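Countertop firm's stain promise draws doubts from owners

By Eleri Rosser
17 March 2019

A company that sells kitchen counters says its new sealer will keep stone free of stains for six years. Owners who paid for an earlier version want to know why they should believe it this time.

Esurex began selling the treatment, called Drutus, in November. It costs $1,195 for a normal-size kitchen and has to be put on by a fitter the company has approved. The sales sheet says one coat "locks out" wine, oil, coffee and lemon juice, and that buyers can "forget about coasters for good."

That is a big claim for a liquid that goes on with a cloth. Marble is soft and full of tiny holes, and acid eats into it. A sealer can slow down a stain by giving you more time to wipe up the spill. It does much less about the dull marks left by vinegar or fruit juice, which come from the surface of the stone being worn away. The word "etching" does not appear on the sales sheet.

Asked about this, Esurex sent a two-page statement. It says Drutus was tested on 2,000 stone samples and that "the great majority" came through with no change anyone could see. It does not say how long the spills were left in place, what was spilled, or how many samples make up a great majority. A request for the full results was turned down. The company said they were private.

The tests were paid for by Esurex and run by Esivico, a lab that shares a mailing address with the company's sales office. Omprakash Pal, who handles press questions for Esurex, said the two are separate businesses and that the address is "a matter of convenience." He would not say who owns the lab.

Then there is the warranty. The six years printed in large type on the front depend on a paid checkup every year, done by the same approved fitters. Miss one and the cover ends. It also leaves out light-colored marble, any counter within reach of a stove, and damage from "foods or drinks of an acidic nature." That would seem to rule out most of what people do in a kitchen.

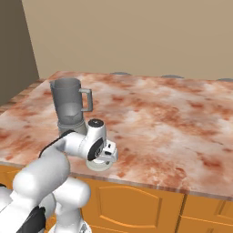
Ieuan Nicholas had the older treatment put on a pale marble counter and found a ring beside the sink before the first checkup was due. He said the fitter told him the mark was damage to the stone and had nothing to do with the sealer, and that he should have used a coaster. His claim was refused in a letter of four lines. He has not been offered the new product at a lower price, and said he would not take it if he were.

Other owners tell much the same story. Some got a second coat at no charge, which did not shift the marks already there. Others were told they had used the wrong soap. The care booklet lists only one soap as safe, and Esurex sells it.

Pal said the complaints were "a handful" and that they concerned a formula no longer on sale. He said Drutus was "a completely different product." The safety sheets for the two, which anyone can ask to see, list the same main ingredients in the same order. Pal said the amounts had changed. He did not say by how much.

Hefin Mostyn, a stonemason who has cut and fitted counters for most of his working life, said he has nothing against sealers and uses a cheap one in his own house. He puts it on himself, and does it again when water stops beading on the stone. He has not tried Drutus and said he would want to see a treated slab with half a lemon left on it overnight before he paid that much for anything in a bottle.

Esurex was asked if it would take part in a test like that, on a slab picked by someone else. Pal said the company was happy with the testing it had already done.

People who have bought the treatment and want out have 14 days from the date of fitting to ask for their money back, according to the contract. The fitter's fee is not refunded.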